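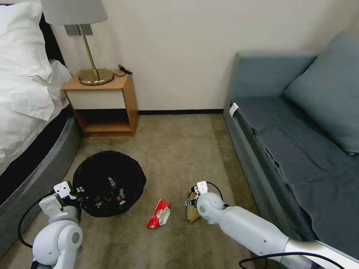 A few posts on checking out of places, after ten years of traveling for work. I install commercial ovens, so most weeks I sleep somewhere that isn't home.

First thing. Pay attention to the cancellation time and the time zone it's in. I once canceled a room in Jundach at 5 in the afternoon and got charged, because the cutoff was set by the booking company's clock and theirs was already past 6.

Ask for the bill the night before. The desk is quiet at 9 pm and somebody has time to look at it with you. At 7:30 in the morning there are people behind you with suitcases and you'll pay whatever it says.

Things I have found on my bill that weren't mine: parking (I came by train), a breakfast for two, and a bar tab from a man named Primo Serra. Primo, if you're out there, you drink well.

They took all of it off without an argument. It took around 10 minutes. Most of that was waiting for the printer.

Deposits are separate from the bill. A hold on your card can sit there for days after you leave, and on a debit card that's money you can't use. I travel with a credit card for the hold and nothing else goes on it.
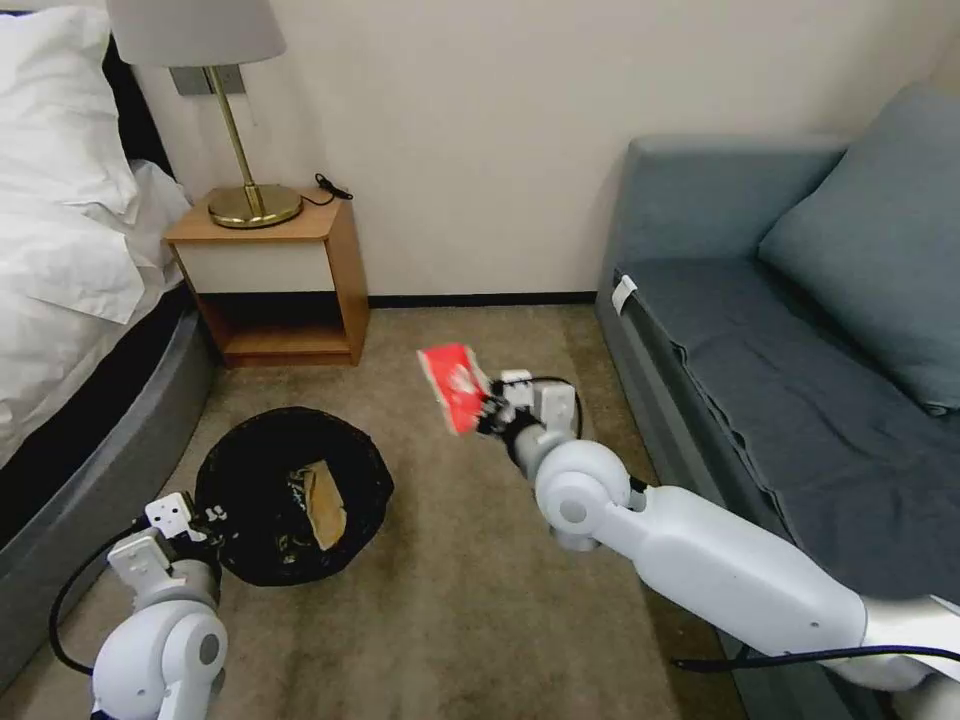

If you need a late checkout, ask the evening before and ask for a specific time. "Can I keep the room until 1" gets a yes or a no. "Can I stay a bit later" gets you a phone call at 11:05.

Wednesday is the easiest day to get one, at least at the places I use. Sunday is hopeless if there's been a wedding.

My packing order at the end of a stay: chargers, bathroom, closet, safe, bed. Chargers go first because I've left two in Vuvberg alone. One of them was waiting at the desk when I came back in January. The other is gone.

I put one shoe in the safe with my passport. Looks stupid, works fine.

Somebody asked about tipping housekeeping. I leave it each morning - different people clean on different days, and the one who did the work Monday may be off when you leave. Put a note with it so they know it's for them.

Last one. Get the final bill by email even if you have the paper. My paper copy from the Pagano job faded to blank before I filed expenses and I had to call twice to get another.

Back on the road Monday. Will add to this if I think of anything else.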